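June, 9:40, bench 2

Finished going through the box of table things from Lam that Yuk-lan brought over from Berkport. Invoice came to 420 with the shipping. Two of the items on it were not in the box, the second blue napkin and the long tray. Pin-yu has written to them.

Washed everything by hand in the sink, mild soap, no brush. Dried overnight on the rack by the window. The cloth pieces went in a separate tub. No color came out of the dark ones that I could see in the water, but the orange dishcloth tinted it a little, so keep that one apart from now on.

Labels: Dalia's numbering goes up to 111 and I carried on from there. Stickers go on the underside. They don't hold on anything woven, so for those I tied on a paper tag, and the tag comes off before the thing goes on the table.

Storage: flat things in the top drawer, cups and small containers in the second, cutlery in the Flimska tin. Siu-fong wants the tin moved closer to the sink. Fine by me, but tell Chi-keung first, he looks for it in the old place.

10:55, tried a table setting.

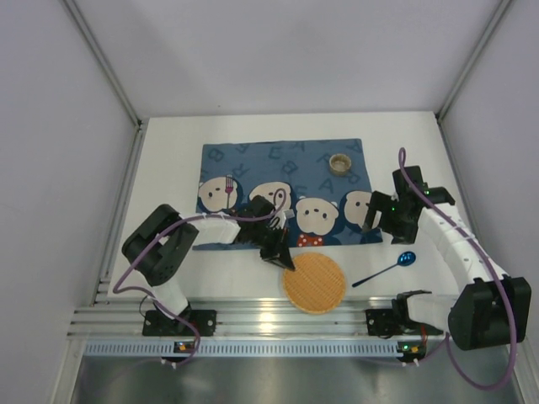
Placemats first. We have 3 kinds now and I want to settle on one for the small settings before ordering more from Saltville. The plain ones slide when a bowl is pushed. My vote is for the blue one with the bears. It leaves enough white table in front for the woven coaster and the spoon, and the little tan cup fits on the mat up near the right without covering the faces. One thing to watch is the pink fork by the left bear, which is printed on, so don't list it with the cutlery.

Still to do: recheck the drawer list, cut more paper tags, ask Yuk-lan for the price of a second bear mat.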